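搜索　请输入关键词　热门搜索
分享 2095　评论 12

看机器人插板子，看了一下午

星期三我请了半天假，坐19路一直坐到终点站，去 Flikberg 的开放日。同事问我去看什么，我说看机械臂，他说哪种，会翻跟头那种？我说不会翻跟头，会拿电路板。他"哦"了一声就去接水了。我特别理解他，换我隔着工位听见这句话，我也去接水。

可是我看得挺高兴的，回来这几天逢人就讲，讲得家里人开始躲我，那就只好写下来。先交代一下，我不懂技术，年轻时在电子厂的检验线上待过几年，后来转去做排产，再后来坐办公室写表格。所以我看这些东西的眼光大概跟工程师不一样，跟媒体也不一样，有点像退休的司机坐在别人副驾驶上，脚底下老想踩。

开放日没有我想的那么隆重。门口没有拱门，没有人发帽子（我还真有点想要帽子），登记完换个鞋套就进去了。里面是一大间亮堂堂的屋子，玻璃隔断，工作台一张一张地摆着，机械臂这儿一组那儿一组。讲解的人声音不大，领着我们绕了一圈，说今天开着的是 Dernaneo 这个项目，然后就让大家自己看，想站哪儿站哪儿，别越过地上的线就行。

我喜欢这个安排。以前也去过一些展会，机器人都在台子上，放着鼓点很重的音乐，演完一轮灯一暗，你什么都没看清，只记得鼓点。这回没有音乐，能听见关节转的时候那种细细的声音，也能听见旁边的人小声说"过了过了，往左一点"。

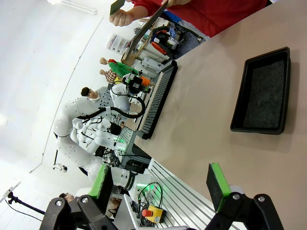 我站住不走的那张台子，干的活一句话就能讲完：把板子从架子那边取过来，放到托盘里。就这么一件事。讲解的人说他们在这件事上花的时间比外人想象的多得多，我心想你不用跟我解释，我知道。

在线上待过的人都知道，拿板子是有讲究的。新人来的第一天，组长什么都不让你测，就让你拿。捏边，别碰元件，别碰金手指，两块别叠着，放下去的时候先让一条边着落，再慢慢松手。听着简单，第一天能把人拿哭。我当年手重，放托盘的时候总要"嗒"一声，组长在过道那头都能听见，也不骂，就回头看我一眼。那一眼我现在想起来后脖子还发紧。

所以我看那只夹爪的时候，第一反应是去听它有没有"嗒"那一声。

头一回有。第二回也有，轻一点。后来有一回它停在托盘上头，停得特别久，久到我旁边一个带孩子来的妈妈都问"是不是死机了"，然后它往下走了一丁点，又停，再往下走，松开。没声音。我差点鼓掌，手都抬起来了，看看周围没人有这个意思，又放下去假装理了理头发。

我想说的第一个意见就在这儿：开放日应该多给人看这种慢的。现在大家看机器人看视频看惯了，十几秒一条，剪得干干净净，失败的那些全在剪辑软件里扔着。看多了你会有一种错觉，觉得它要么无所不能，要么全是骗人的，两边天天在评论区吵。可你只要真站在台子边上，看它夹着一块板子在那儿犹豫，两边的架就都吵不起来了。它能干，干得还不利索，正在一点一点变利索。一个下午看下来，心里就有数了。

还有一个东西，屏幕上看不出来，就是薄。一块电路板侧过来有多厚？侧着看就是一条线。人的手指头去捏一条线，靠的是指肚上那点肉，肉会陷下去，会告诉你捏住没有、歪了没有。夹爪没有肉，只能在指头上垫一层软的，剩下的全靠它自己琢磨。我凑近看了好一会儿（没越线！），越看越觉得自己当年被骂得不冤，这活是真的细。 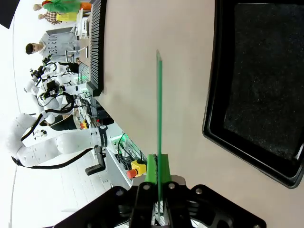
慢一点有什么丢人的

跟我一拨进去的有一位老先生，看了没多久就摇头，说这个速度，一个小工一上午能顶它一个礼拜。说完还看看我，想让我附和。我没附和，也没反驳，我嘴笨，当场想不出词，回来的路上才想出一大堆，全写在这儿吧。

他的账没算错。要是今天就把这张台子搬进厂里，排产的人看一眼节拍就会请它出去，我做过排产，我会是第一个开口请的。可是开放日上摆出来的是学徒期啊。我们对人有学徒期，新来的小姑娘小伙子，头一个月慢，大家觉得天经地义，轮到机器，怎么就要求它一上班就是老师傅？

有人会说，机器嘛，花钱买的，买来就该好用。对，买来的该好用，我家洗衣机要是转三圈停下来思考人生我也要去投诉。可这个还没到卖的时候，人家开门让你看的就是没做完的东西。愿意把没做完的东西给外人看，这个胆量我是佩服的。我上班的单位，领导来参观之前要把不合格品的箱子都推到楼梯间去。

我倒是担心另外一头：因为怕人嫌慢，以后的演示又变回鼓点加灯光。我听说 Flundelitz 那边去年也办过开放日，排了节目单的，几点几分抓什么，几点几分倒什么，全是练熟了的，观众很满意，拍了好多视频。我一个朋友去了，回来只会说一句"真快"。再问，问不出来了。这就有点可惜，大老远跑去一趟，看到的跟在沙发上看到的一样多。

慢还有一个好处，就是外行能跟得上。带孩子的那位妈妈，一开始以为死机，到后来居然能提前看出来哪一回要歪，她说"它这回拿得太靠边了"，果然放的时候磨蹭了半天。她家孩子更来劲，蹲在线外头给它配音，"嘿咻、嘿咻、轻轻地"，配得挺准。要是快进着放，谁能看出这个来？

拿笔记的人，比机械臂还好看

接下来这段可能跑题，但我最想写的就是它。

台子后面有个穿红外套的人，手里一直拿着夹板和纸笔。机械臂动一回，他低头写一点，再动一回，再写一点。有时候他会把板子拿起来，斜着对着光看看，再放回去。我一开始没注意他，大家都没注意他，眼睛全长在夹爪上。后来我站累了换了只脚，目光一偏，就再也没偏回去。

那个架势我太熟了。检验线上就是这么站的，夹板抵在肚子上，笔别在夹子那儿，眼睛看完实物看纸，看完纸看实物。我以为现在都是电脑自动记了，人只管喝茶。问了讲解的人，说电脑当然也记，记得比人多得多，但有些东西还是得人写一笔，比如"这回看着别扭"。 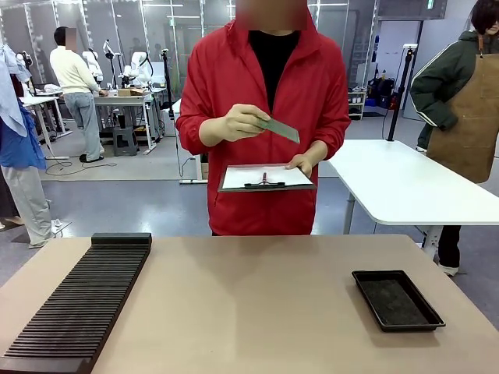 图片来源：Flikberg 开放日现场

"这回看着别扭"，你听听，这叫什么数据。可我一听就懂。板子放进去了，位置也对，尺子量也对，但你看着就是别扭，可能是进去的时候角度拧了一下，可能是松手早了半拍。这种东西老检验员能看出来，写在备注栏里，字很潦草，下一班的人看见了就会多留个心眼。备注栏救过我们线很多回，考核表上从来没有备注栏的分。

我的第二个意见也就出来了：讲自动化的人，应该多讲讲站在旁边的人。每次一说机器人，话题就直奔"谁要失业了"。这个话题要紧，我不躲，后面说。但它太要紧了，把别的全挤没了，弄得好像屋子里只有两种角色，一种是机器，一种是马上要走的人。我那天看见的屋子里，人可不少，有站在台子边上的，有背对着我们在另一张工作台前忙的，还有系着围裙的，各忙各的，没谁看上去像是在等着走。

机器学一个动作，得有人告诉它什么叫做好了。什么叫做好了，说起来一句话，真要定下来能吵一个下午。我在厂里参加过这种会，一块板子边上有一道浅印子，算不算划伤？工艺说不算，客户那边说算，最后拿放大镜看，看到会议室的盒饭都凉了。以后教机器，这种会只会更多。你跟人说"差不多就行"，人能懂，你跟机械臂说差不多，它问你差多少，你就得真的给个说法出来。逼着大家把"差不多"说清楚，我觉得是桩好事，虽然开会的人会很痛苦（我替他们痛苦一下）。

说到失业

好，说这个。那天中间休息，我去楼下的 Baláž 买咖啡，排在我前面的两个年轻人也是参观的，一个说"这玩意儿成了，我妈就没活了"，另一个没接话，低头扫码。我端着咖啡在门口站了一会儿，心里不太是滋味。

我没资格讲大道理。我自己离开检验线，就是因为线上添了自动光学检测的机器，12个人的班留下4个。我算走运的，会用电脑，被挑去做了排产，剩下的人有去别的厂的，有回家带孙子的，有一位大姐后来开了个小店卖锅贴，生意比我们谁都好。但也有过得不好的，我不能光拿锅贴大姐说事。

所以我对"机器替人干脏活累活，人去做更有创造力的工作"这种话过敏。谁说的时候都不讲后半句怎么去，路费谁出。我那年要是没有人肯花两个月教我排产软件，我也去不了什么有创造力的地方。那软件难用得要命，我到现在做梦还会梦见它弹窗。

可我也没法因此就盼着那只夹爪学不会。捏着边拿板子，一天拿下来，拇指根那里是肿的，我们线上人手一瓶药油，更衣室常年一股薄荷味。这个活有没有尊严？有，我为它骄傲过。这个活值不值得让一个人干到五十岁？我不愿意我女儿干到五十岁。这两句话在我心里同时放着，放了好多年，没有哪一句把另一句挤出去。

我能想到的，是一个很小气很具体的办法：谁家要上这种设备，就先把现在干这个活的人请去当那个拿夹板的人。他们认得出什么叫别扭。工程师聪明，可他没让组长回头看过那一眼，他不知道"嗒"一声意味着什么。让老检验员坐在旁边，给钱，按正经岗位给，写进名册里，别写"协助人员"。这样机器学得好，人也有个地方站。等机器真学会了，这些人手里也攒了一门新手艺，去下一家接着教。

会不会太天真？可能吧。我在提问环节把这个想法说了，说得结结巴巴的，讲解的人听得挺认真，说会带回去讲。带回去讲没讲我不知道，反正他记了。

临走前我又回去看了那张台子。人散了一些，站得更近，也更安静。机械臂夹着板子往托盘上方去，红外套还在后头。我忽然很想知道他今天备注栏里写了几个"别扭"，没好意思问。
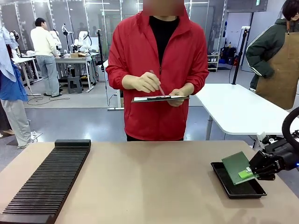 有位读者看了我先发在群里的短版，回了很长一段，大意是你这个请老检验员去教机器的主意听着暖和，可等于让人亲手把自己的饭碗教出去，教完那天怎么办，你说去下一家，下一家的下一家呢？她还说，她们厂也搞过类似的事，请去的老师傅都很用心，因为老师傅就是那种人，你让他教他就真教，最后拿了一个奖杯回来。

我盯着"奖杯"两个字看了半天。她说得对，我那个办法里缺一截。教完之后的事得在教之前就写在纸上，写多少年、多少钱、转去哪个岗，不能等机器学会了再凭良心商量，良心这个东西排产表上没有格子。要是写不出来，那就别请人家来，至少别打着尊重手艺的旗号请。

不过有一点我还想跟她再掰扯掰扯。她说看这种开放日没意思，是去给人家捧场的。我觉得恰恰该我们这种人多去。去的全是投资的和拍视频的，问出来的问题就全是"什么时候量产""能不能再快一点"。我那天听了一路，没有一个人问夹爪垫子多久换一回，没有一个人问板子掉了算谁的。换垫子那个我问了，讲解的人愣了一下，笑了，说你是干过的吧。就冲这句，我那半天假请得值。

下一回开放日听说要到一月，天冷，终点站那边风又大，想去的多穿点，鞋要好脱，套鞋套的时候能省点事。我打算把锅贴大姐也叫上，她答应得很勉强，说要是还那么慢她就站门口剥蒜。

评论 12　分享到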